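The Slow Arithmetic of the Offset Account

An offset account is a plain deposit account tied to a mortgage. The lender totals the balance in it each night, subtracts that balance from the loan principal, and charges interest on what remains. No interest is paid on the deposit. The borrower can take the money out at any time.

Most borrowers who have one do not use it well. Radosław Wieczorek has spent 16 years arranging home loans from a second-floor office in Drekmont, and he keeps a file of repayment histories with the names removed. In July he let me read through it. The accounts fall into two groups. In one, the balance rises on payday and falls in a sawtooth until the next. In the other, the balance rises once, when the account is opened, and then stays flat for years, because the borrower has put a lump sum in it and continued to run the household out of a separate checking account at another bank.

"The second group thinks it is finished," Wieczorek said. "They have an offset, so they have offset."

The difference is easier to see in daily terms. Interest on a mortgage is usually calculated on the closing balance each day and charged monthly. A dollar that sits in the offset account for 20 days of the month lowers the interest for those 20 days. It does not matter that the dollar is later spent on groceries. A salary that lands in the offset on the first and drains evenly to zero by the last day has an average balance of half the salary. That average, multiplied by the loan rate, is the yearly saving from doing nothing more than changing where the paycheck goes.

The saving is small in the first month. It compounds because the scheduled payment does not change. If the interest portion falls, the principal portion rises by the same amount, and the next month's interest is figured on a slightly lower principal. Over the first few years the effect is hard to spot on a statement. It shows later, at the end of the term, as payments that never have to be made.

Against this has to be set the cost of the account. Briltance, a regional lender that writes a good share of the loans in Wieczorek's file, charges $259 a year for its offset package. Its basic loan has no annual fee and carries a lower rate. The break-even point depends on the rate, the rate gap between the two loans, and the average balance held. At a loan rate of 6 percent and no gap, a borrower needs an average offset balance of a little over $4,300 to cover the fee. With a gap of a quarter of a percent on a $200,000 principal, the extra interest is $500 a year, and the required balance climbs to roughly three times the first figure.

Wieczorek works this sum out by hand for each client, in pencil, and makes the client check it. He has found that people who check it themselves are more likely to move their salary across.

The redraw facility is often sold as the same thing. In cash terms it is close. Extra payments go directly onto the loan, the principal drops, and interest drops with it. The legal position differs. Money in an offset account is a deposit and belongs to the depositor. Money paid into a loan has been paid, and the right to take it back out rests on the terms of the contract, which may set a minimum amount, a waiting period or a fee for each withdrawal. Several of the contracts in the file allow the lender to reduce the available redraw as the loan nears its end. Borrowers who treat redraw as an emergency fund should read that clause first.
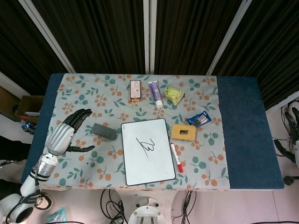 A redraw balance also has to be tracked, and few borrowers track it. The figure on the statement moves with each scheduled payment, so a note made in January is wrong by March. A whiteboard by the kitchen door is as good a place as any for the current number, with a gray eraser like the one on the berry-print tablecloth kept beside it. What counts is that the old figure is wiped off when the new one goes up. Wieczorek's clients who lost track tended to find out at the point of needing the money.

Partial offsets are a third variety and need the most care. Lukáč, a smaller lender, offers one at 49 percent, meaning that slightly less than half of the deposit balance counts against the loan. The product carries no annual fee. A borrower with $10,000 on deposit gets the benefit of $4,900. Whether that beats a full offset with a fee depends again on the average balance, and the comparison tips toward the full offset as the balance grows.

One couple in the file, with a house in Drurnness, had been paying an extra $700 a month into a savings account earning less than their loan rate, and paying tax on the interest. They had an offset account open the whole time. It held the minimum balance. Redirecting the transfer took one form and no change in their spending.

Before switching, a borrower should ask the lender for three items in writing: the percentage of the balance that is offset, whether interest is calculated on the daily closing balance, and whether the arrangement survives a change from a variable to a fixed rate. In most of the contracts I read, it does not. The account stays open after the rate is fixed, the balance stays in it, and the offset stops.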